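Home | Kitchen | Laundry | Workshop | Gadgets on Trial | Letters

Gadgets on Trial: Living With a Two-Armed Kitchen Helper

Posted in March by Said Chraibi 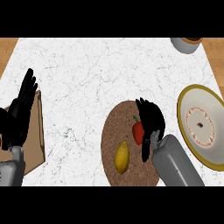
I have been renting a Demow for 9 weeks now, and the question I get from readers is always the same. Does it save you any work? It saves me some. It also makes some, and the tips below are mostly for that second kind.

If you missed the earlier column, the Demow is two arms and two five-fingered hands on a post that bolts to the floor at the end of your counter. You rent it by the month from Petkov, who send a man to do the bolting. Before you let it near a real pepper, you run each job in the practice kitchen, a computer version of your counter that comes with the rental. I skipped the practice kitchen for the first week. I now own fewer bowls.

Do the practice run, and do it with the right groceries

The practice kitchen lets you lay out your counter from a menu of boxes, boards, plates and produce. It is tempting to set up something tidy. Don't. Put in what you really leave lying about, at the angle you really leave it. My own counter nearly always has a carton on it waiting to be flattened, and until I added one to the practice layout the left arm had no idea it would have to go over anything.

Two vegetables of different shapes will tell you more than six of the same. A lemon and a bell pepper are a good pair. The lemon wants to roll and the pepper has shoulders, so a grip that suits one is usually wrong for the other. When it can lift both and set them down where you asked, move on to something with a skin you care about. I went to tomatoes. Wait longer than I did.

What goes under the food

Cork is the best surface I have found. It keeps round things from wandering and it forgives a hand that comes down a little hard. A plastic cutting board slides, glass is a bad idea for reasons you can hear from the next room, and a folded dish towel works until a finger picks up the towel along with the onion and carries off the pair of them.

If you use cork, wipe it with a barely damp cloth and stand it on edge to dry. Don't soak it. A trivet big enough for a Dutch oven is big enough for this.

Plates

Petkov's booklet says any plate will do. I would keep your good ones in the cupboard for the first month. A wide flat rim is easier for the hand to find than a coupe shape, and a heavy plate stays where it was put. If you are fond of a plate with a painted center, use it for cookies and hand the machine something from the thrift store.

Set the plate about 12 inches from the board. Any closer and the wrist bumps the rim on the way back. Much farther and the arm takes its scenic route, during which you could have put the pepper on the plate yourself, eaten it, and washed up.

Keep one side quiet

The Demow likes to park the hand it isn't using up in the air, fingers out, like someone hoping to be called on in class. Leave room for that. Nothing tall on that side, no hanging utensils, no paper towel post. Bujar Janevski, who wrote in from two counties over, lost a string of garlic this way and says the hand went on holding it for most of an evening, since he couldn't find the release in the menu. It is under Rest, then Open. Write that on a piece of tape and stick it to the post.

Cleaning the hands

The fingers come with rubbery sleeves that peel off. Warm water, dish soap, an old toothbrush in the creases. Dry them fully or the next thing it picks up will come straight back out. I keep 2 sets going, one on and one on the rack. After raw chicken I boil mine, which the booklet doesn't mention one way or the other. They have survived.

Flour is the real enemy. It gets in at the knuckle and turns to paste. If you bake, throw a tea towel over the arms before you open the bag.

Light

Morning sun across a pale, shiny counter confuses it badly. Mine used to stop dead at 8 a.m. and think. A cheap roller blind fixed it. If you can't hang a blind, run your jobs in the evening with the ceiling light on and the undercabinet strip off.

What it costs

I pay $543 a month, including the practice kitchen and one visit if something jams. The Hara, which is the other one people ask about, rents for less but has a single arm and no practice kitchen, so every mistake is made on your own counter with your own eggs. The Inau is supposed to chop. I asked for one to try and was told Tuesday, though they didn't say which.

Would I keep it? I have trouble with my left wrist, and having something else lift and carry from board to plate is worth a fair bit to me on a bad day. On a good day I mostly watch it reach for a pepper with tremendous care and wonder about my choices. If your hands work fine, spend the money on a sharp knife and a bigger board and pocket the rest.

A few odds and ends

Peel the stickers off fruit first. It will put a sticker down very gently and consider the job finished.

Bowls with dark insides are hard for it. Push them to the back and fill them yourself.

Tell guests it is on.

Next time: getting candle wax out of a butcher block, and a reader's method for quieting a squeaky oven door with a pencil.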